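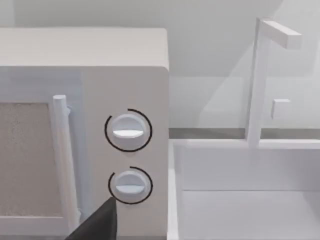 White microwave with an upright door handle.

4 min read

Ebbe Amundsen eats lentils for breakfast. He has done it most mornings since he took over the kitchen at the Larkton clinic, where he plans meals for people who have been told to get more fiber.

"They come in thinking it means bran flakes," he says. "Then they buy a box, eat it for a week and quit."

His answer is a bowl of brown lentils, cooked the night before and reheated with a little broth. A cup of them has around 15 grams of fiber and plenty of folate and iron. He adds lemon at the end, partly for taste and partly for the vitamin C, which helps the body take up iron from plants.

Amundsen grew up in Clarach and trained as a cook before he studied nutrition. He still talks about food mostly in terms of pots and timing. Dried lentils need rinsing but no soaking, he says, and they should simmer, not boil hard. Brown ones take 20 to 30 minutes. Red ones fall apart sooner and are better in soup.

I asked about gas, the complaint he hears most.

"Start with a couple of spoonfuls," he says. "People go from nothing to a big bowl and then blame the lentil. Give it two or three weeks. And drink water."

Canned is fine with him. He tells patients to drain and rinse them, which gets rid of some of the salt. He keeps cooked lentils in the refrigerator for three or four days and freezes the rest flat in bags.

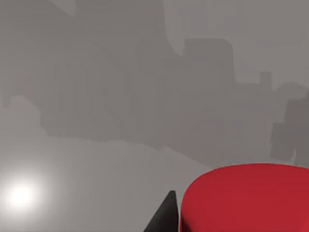
What the class costs

Amundsen runs an evening cooking class with Ragnvald Björklund, a retired baker. It has 40 places, and the next round starts in November. Björklund handles the bread.

"I was against lentil flour," Björklund says. "It makes a heavy loaf. Use a quarter lentil and the rest wheat and you can eat it."

Neither of them sells supplements. Amundsen says anyone with kidney disease should talk to a doctor before changing how many lentils they eat, on account of the potassium.

169 shares
12 comments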